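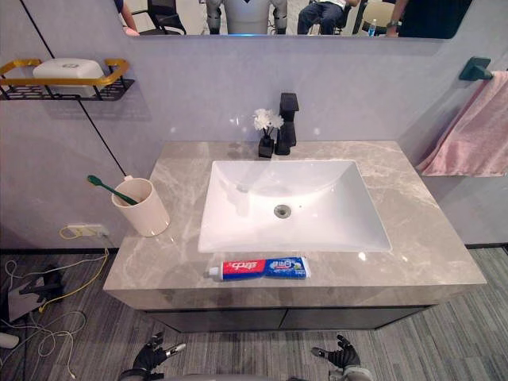
Local Air and Public Decisions
Notes for session 7: who gets to say "stop the traffic"?

Welcome back, everyone, and thank you to those who sent in their reading diaries early (I do read them, even the very short ones). Last time we looked at how a monitoring station works and why one bad afternoon doesn't make a bad year. Today we move from measuring to deciding, and I hope you'll find this side of things just as interesting, because it's where most of the arguments happen!

We'll stay with Fleltville as our case. As you'll remember, it sits in a shallow valley, with the Holub road running straight through the middle and the brick kilns up at Mundau to the east. In winter the cold air settles, the smoke and exhaust stay low, and people start to cough. None of that is anyone's decision. What the town does next is.

1. The warning ladder

The Fleltville plan has steps. On the first, the town puts out advice: keep children's sport indoors, walk by the back streets, don't light garden fires. On the second, the kilns must cut their hours and lorries are sent round by Saton. On the last, private cars are kept out of the centre. Please learn the order, and notice who signs for each one. The health officer can call the first alone. The second needs the mayor as well, and the last needs a vote of the full council, which can take most of a day to arrange.

Bianca Surdu, whose chapter you have in the reader, thinks this is the wrong way round. Her point is that the strongest step is the one most likely to come too late, when the wind has changed and the air is clearing by itself. Junpei Amano takes the other side, and I have some sympathy with him too: if you stop people driving to work, somebody they elected ought to have put a hand up for it.

2. The winter of the long fog

During this episode the station by the bus depot reached 263 on the town's index. The first step was called the same morning and the second that evening. The council met the next day, by which time the reading had dropped to 58, and the vote was never held.

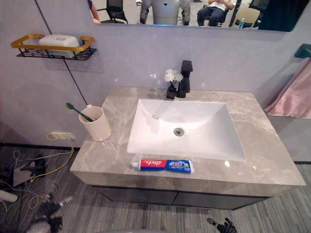 So was that a failure or a lucky escape? Before you make up your mind, do look at the letters in the appendix. The town received 2718 of them, and we have only a small selection, picked by Érica Portela from the archive boxes. Some writers are furious that nothing more was done. Others are just as furious about the lorries, mostly from Saton, where the lorries went. I'd like you to pay special attention to those, as moving dirty air from one street to another comes up again when we get to ring roads.

3. Words to be careful with

"Emergency" has a legal meaning in the plan and a looser one in the newspapers. "Recommend" is weaker than "order", and the health officer can only recommend a car ban. "Average" should always make you ask: over how many hours?

For next time

Read Hazem Benmoussa on school closures, pages as marked in the reader, and write one side on whether the health officer should be able to call the second step alone. Thiện Ung is taking the seminar groups while I'm at the hearing, so please hand your work to him by 5th March. Bring the valley map again, and a pencil.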